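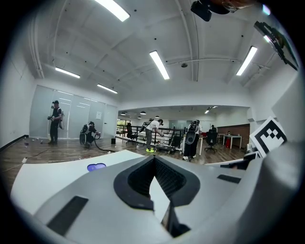

Figure 1. Getting the packs and cables set up, with the gripper and a marker in the foreground.

Why Did Our Gripper Lose Its Place? A Fault Report from the Bondale Handheld Gripper Project
Student project report, Wednesday, April 3, 2024

1. What we set out to do

Our team wanted to teach a small arm to pick up and set down everyday objects by showing it how, using a gripper that a person carries around and squeezes by hand. The camera on the gripper records what the jaws are doing, and software works out where the gripper was at each moment. We called our version Moser. We were allowed to use the open floor at the Herkberg building for our sessions, and we loved it! It has a lot more room than our classroom.

The plan was 50 good recordings of one task: pick up a cup from a table, carry it to a second table, and put it down upright. We got 41 that we could use on the first pass. The other nine had problems, and eight of those had the same problem. This report is mostly about those eight, which taught us more than all the good ones did.

2. What went wrong

When we played back the path of the gripper on a computer, the eight bad recordings all had a jump in them. The path would run along nicely, then leap sideways in a single step and carry on from the new spot as if nothing had happened. The biggest jump was 10 inches. If the arm had been told to copy that motion, it would have tried to cover the distance at full speed. We had not connected the arm yet — luckily — but it was on the schedule for the very next session, so we stopped and treated this as a safety matter.

The ninth bad recording was a dropped cup. That one was just us.

3. What we thought it was

Our first guess was the battery. The recorder runs off a pack worn on the back, and one of our packs had been acting up since January. We swapped it and repeated the task. The jump came back on the third try.

Our second guess was the lights. Fluorescent tubes can flicker in a way that bothers some cameras, so we changed the exposure setting and tried again. The pictures got a little darker and the jump was still there.

By this time we were pretty frustrated and a little bit thrilled, because it was turning into a real detective story.

4. What it was

The cable! The lead from the pack to the gripper plugs in with a small connector, and ours had no strain relief. When the person wearing the pack turned quickly at the second table, the cable pulled tight and the connector lost contact for a moment. The recorder did not stop. It saved the frames on either side of the gap and threw away the time in between, and the software then tried to join two views that did not belong together.

We found it by going through the Etix log file, which writes a line each time a frame arrives. In a good recording the lines are evenly spaced. In each of the eight bad ones there was a gap, and it lined up with the jump every time. After that we could make the fault happen whenever we wanted by tugging on the lead, which was very satisfying.

5. What we changed

We tied the cable to the shoulder strap with a loop of slack and clamped it again next to the connector. We route it up off the floor before anyone starts walking. A loose cable at foot level is a trip hazard, and we should have written that into our plan from the start.

We also added a check to the software. If two frames are too far apart in time, the recording is marked bad and cannot be sent to the arm. The arm has its own speed limit now too — a slow one.

6. Results after the fix

We recorded the missing nine again and none of them had a jump. We then tried turning as sharply as we could on purpose, and the log stayed even.

7. Still to do

We want to test the lead with a longer cable, and we have not tried the time check on recordings made with the older pack. The arm session has been rescheduled, and we can't wait to see it pick up its first cup.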